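Notes on the Ornden open day
Intro to Robot Handling, handout 3
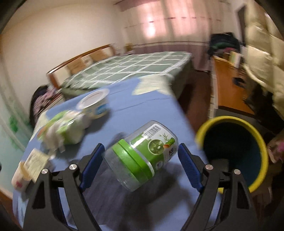
Those of you who skipped the trip missed a free lunch and two hours on grasping, in that order of popularity. Rodrigo Frade ran the demonstration, and what follows is what he covered, minus the part where the projector sulked.

Picking up a jar that stands upright is easy, and he would like us to stop being impressed by it. A jar lying on its side is another matter. It can roll. The lid is one width and the body may be another, so where you close the fingers matters. Clear plastic makes it worse, because a camera sees the tablecloth straight through it. A printed label helps a good deal, and Frade spoke of labels with more warmth than he showed any of us.

He also spent a while on finger pads. Ridges grip better than a smooth face, up to the point where you squeeze so hard that the jar caves in. Henrique Cordeiro asked how hard is too hard. The answer was "you'll hear it."

Then we took turns with the hand-held gripper. Points from that session:

Come in low and slow. Speed blurs the view, and the blurry bits are no use to anyone later.
Line up both fingers before you close. One finger arriving early is called a shove.
Try the lid end and the base end, and write down which you used.

The Ferngate group claims 97 good grasps in a row. Frade's comment was a long sip of coffee.

For next time: read section 6 and bring two household containers, washed. I mean the washed part.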